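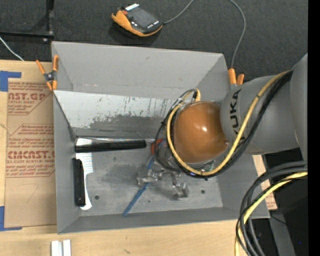
Fig. 13. Picking bin on bench two, arm reaching in, handheld controller on the dark surface behind.

13. Starting a shift with the Sibiya cell

I wrote this section for the people at Trelham who used to sort returns by hand, me included. If you've come over from the packing side you can skip the part about the old tables, but please read the cautions (all of them, even the boring one about cables). Marietjie Mtshali went through it with the day crew on 29/03/2023 and I've put her corrections in.

What the job is now

We used to stand at the tables and pull mixed returns out of a bin, one item after another, all shift. The arm does the reaching now. You load the bin, you watch, you clear whatever it leaves behind, and you decide where the odd stuff goes. You're still the sorter! It took me a good couple of weeks to stop feeling like I was being paid to babysit, and what got me past it was realizing how often Sibiya hands something over and waits for me to make up its mind.

Before you power up

1. Sign in on the Kataser shift sheet. One person is named cell lead for the shift, and that name stays until the handover in Section 14.

2. Check the bin. It should sit flat on the bench with the orange-handled spring clamps gripping at the rear corners. Give each one a tug. If a clamp slides, take it off, wipe the edge and put it back.

3. Look over the floor of the bin. Scuffs are normal and ours has plenty, along with a worn gray patch low on the pale sloping panel at the back. A crack or a raised edge is a different matter, so swap the bin and tell maintenance.

4. Follow the cables with your eyes from the arm down to the tool. The yellow cable and the black bundle loop around the orange-brown dome at the end of the arm, and that loop should be free to move. Don't tuck it in, don't tape it down, don't "tidy" it. I did that once and spent my lunch break explaining myself.

5. Find the handheld controller before you need it. It's the orange and black one with the screen. Leave it behind the bin with its cable clear of the arm, never in the bin and never on the floor.

CAUTION: Keep hands, sleeves and lanyards out of the bin whenever the arm has power. A still arm may just be waiting for its next pick.

Loading the bin

6. Put the cell in Hold from the wall panel and wait for the panel to say Held.

7. Tip the returns in gently and spread them by hand. Items can cross over each other, and you don't have to line anything up. Long thin pieces are fine lying diagonally.

8. Pull out anything wet, leaking, sharp or bigger than the tray on the return cart. Those still go to the hand table with Chantelle Visser's team, who have the gloves and the patience for it.

9. Step back behind the floor line, say "clear" out loud, and wait for anyone else in the area to say it back. Yes, even if you feel silly. Then press Resume on the wall panel.

Note: you'll be tempted to load more than you need so you can walk away for longer. Don't. A heaped bin gives you more failed picks, and every failed pick means a Hold, so you end up walking more than you would have with a sensible load.

While it's running

10. Stay where you can see into the bin. You don't have to stare at it. Most of us label outgoing trays at the side table, and that works well.

11. If the arm tries the same item and gives up, the panel shows Ask. Put the cell in Hold, take the item out, and choose a reason on the panel. Please pick a real one! "Other" tells the Cenetus people nothing, and they do read these.

12. If something gets pinned between the gripper and the wall of the bin, do not pull on it. Press Stop, then call the cell desk on extension 107. Somebody trained on the controller will back the arm off.

CAUTION: Only the cell lead or the cell desk moves the arm from the handheld controller. Watching a coworker do it doesn't count as training, however many times you've watched.

About the numbers on the panel

People ask me about this more than anything else. The pick rate on the panel belongs to the cell. It isn't attached to your name and it doesn't go in your review, and Marietjie has that in writing from the floor manager (there's a copy pinned by the lockers). If anyone quotes you a personal rate off that screen, tell her.

The other big question is rotation. No one does a full shift at the cell. You swap with the hand table at the midpoint, partly to rest your eyes and partly so everyone keeps their sorting skills. I'd argue the hand table is where you learn what the arm gets wrong, and new starters begin there for that reason. Rotation for April is on the board already, so talk to Chantelle if you need a change.

Pausing for a break

13. Put the cell in Hold, wait for Held, and hang the break tag on the panel.

14. Leave whatever is in the bin where it is. You don't need to empty it for a short break.

15. When you come back, repeat steps 2, 4 and 5 before you press Resume. Someone may have leaned on something.

For end of shift, cleaning the bin and handing over the cell lead name, go to Section 14.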